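Search tips and how-tos Go

Teaching a robot arm to fold a T-shirt: what I'd do before paying for more hours

Every few months somebody claims a robot can learn your laundry from a handful of demos. I doubt it. Shirts are miserable things to teach, and most of the demos I get sent are bad in the same ways.

Start from a mess. If you lay the shirt out flat every time, the arm learns flat shirts and nothing else. Pick it up by any point, drop it, and teach from whatever you get.
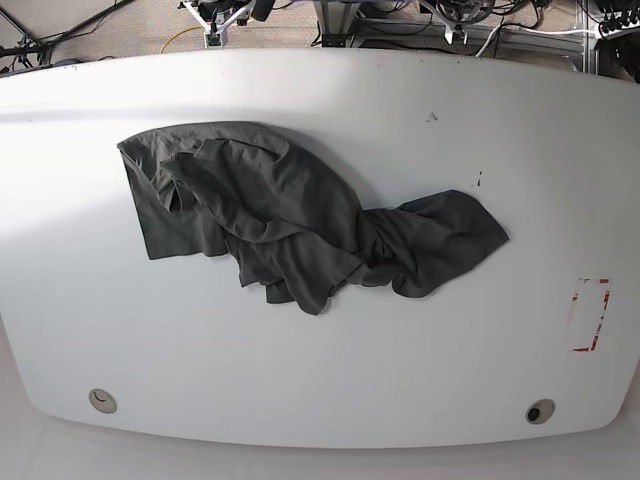
Charcoal tee, bunched up on the white table. A fair starting point.

Dark cloth on a white top is the easy case, so don't brag about it. Try a white shirt before you believe any success rate.

Go slow near the hem. By remote control you feel nothing through the handles, and two layers look a lot like one. Check the wrist view before you close the fingers.

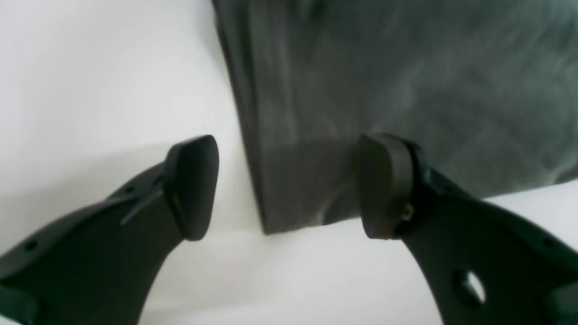

If you miss a grasp, keep recording and recover by hand. Clementina Gouveia throws those takes out and I think she's wrong, but her folds are neater than mine.

Swap operators after 60 takes. Tired people get sloppy at the corners, and the arm copies that too.

As for numbers, Murkoron told us 1,000 demos would do. We were at 2,000 by March and sleeves still came out crooked. Budget for more, and keep folding your own shirts in the meantime.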